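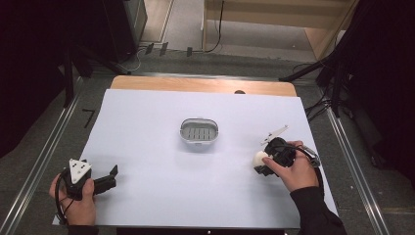 White tray with slots, on the work board

Tray fillers wanted, Litalcombe

Sokard needs 2 people for small parts work at a table from October. You will put small pieces into slotted trays by hand and check each tray before it moves on. The work is light but repetitive - good eyesight and steady hands matter more than experience.

Shifts start at 8 a.m. Training is given in the first week. Long sleeves are fine.

To apply, write to Sokard, Unit 13, Kodberg Yard, and quote job 3099.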